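Students teach a robot arm to work inside a computer

12/10/2023 -- The Girkden College robotics club has a new project, and we couldn't be more excited about it! Team Mestix, led by Solange Portela and Deming Qin, is training its arm to handle parts on a computer motherboard.

"Getting near the processor without bumping the memory slots is the hard bit -- and the fun bit," says Deming.
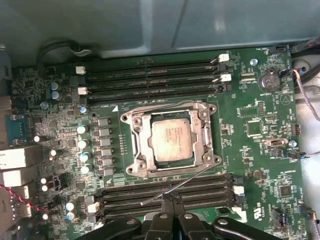 The club has 61 members and meets in the Dong Workshop. New faces are always welcome.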